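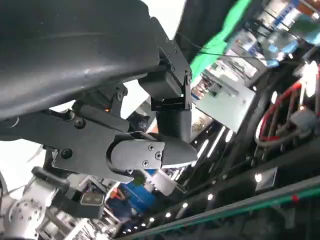
**How much should we set aside for spares when we buy a second gripper arm?**

Set aside one complete gripper and a full set of fingertips per arm, then add cables on top. Buy them on the same order as the arm.

Thread: Budgeting for a second cell
Board: Purchasing and Planning
Started May 2026

---

**benchnotes58**

That's the short version from the pinned post, and I'd like to argue with it a little before I send my request in.

We have one arm now and want a second one next to it, same model, same gripper. The quote came from Bodeo. It covers the arm, the controller, one gripper and the mount. Spares are a separate page and they add up fast. My manager looked at that page and asked if we could skip it for the first year.

Work is light. Small parts, picked from a tray and put on a fixture. One shift. I have to turn in a number by the end of the month and I would like it to be one I can defend.

---

**torque_and_tea**

Don't skip it. Fingertips are wear parts. Ours go every 7 weeks on the busy cell and the whole finger gets swapped when the screw holes strip out. If you order one at a time you pay shipping every time and you wait.

A complete spare gripper is a different question. We have one on the shelf and we've used it once.

---

**millrow**

I'd disagree with the pinned post on the complete gripper. You are about to own two of the same thing. If one goes down, you move the gripper from the less important cell and keep running. That is your spare. Put the money into cables and tips.

What you do need is the screws. Buy a box. The little ones on the fingertips walk off and then someone uses whatever is in the drawer.

---

**torque_and_tea**

Moving it over only works if both cells aren't needed. He's buying the second one for a reason.

---

**benchnotes58**

Fair question. The second one is for extra capacity, but it won't be full the first year. So I could borrow from it for a while. After that, no.

Is anybody using a third-party gripper? Ragab has one that bolts to the same flange for less.

---

**palletjack_pete**

We run Ragab grippers on 2 arms. They hold up. The catch is the bracket. The one we needed wasn't included, and neither was the adapter for the cable. By the time we added both, the savings were small. Get a quote with everything on it, down to the hardware, and compare that.

Also ask who supports it. When ours faulted, the arm people said it was the gripper and the gripper people said it was the arm. We lost 5 days to that.

---

**millrow**

Same experience here, different brand. I would pay more to have one phone number.

---

**coldstart_lab**

Things that were missing from my first budget, in the order they hurt:

- Cable sets. The run along the arm flexes all day and it will fail before the motors do. We now buy 2 sets per arm.
- Cable management. Clips, sleeves, strain relief. Cheap, but it took me three orders to get enough.
- Mounting. The floor or the rail has to be ready before the arm shows up.
- Lighting. If you have a camera near the wrist, overhead lights will give you trouble at some angles. We bought shades afterward and I wish they had been in the plan.
- Labor to install. Your own people's hours count even if purchasing doesn't ask for them.

I left out training since you already have one of these.

---

**torque_and_tea**

Agree on lighting. We fought glare for all of March and the fix was a sheet of dark fabric on a frame.

---

**quietfixture**

Going against the crowd: I think most of you overbuy. We had a shelf of spares for an arm that was replaced before we opened half the bags. Nothing on it fit the new model. Buy a small kit, ask the supplier for lead times in writing, and stock only what takes longer than you can stand to be down.

---

**coldstart_lab**

I like the lead time test, but written lead times slip. Bastemia promised us two weeks on a cable and it took five.

---

**quietfixture**

Then you add that to the number. I still wouldn't buy a whole gripper for a one-shift cell.

---

**benchnotes58**

OK, where I've landed:

- No complete spare gripper in year one. It goes in the year two request as its own line.
- Two sets of fingertips per arm, plus screws.
- One spare cable set per arm - I know some of you said two.
- Mounting, clips and lighting on one line, with install hours next to it.

I'm asking Bodeo to hold the spares price for 12 months so we can add to it later. Steltotent is quoting the same package so I have something to compare against. Will post both totals if I'm allowed to.

---

**millrow**

Looks fine to me. Get the price hold in the quote itself. An email won't help you if your rep leaves.

---

**torque_and_tea**

I'd still go with two cable sets, but it's your cell.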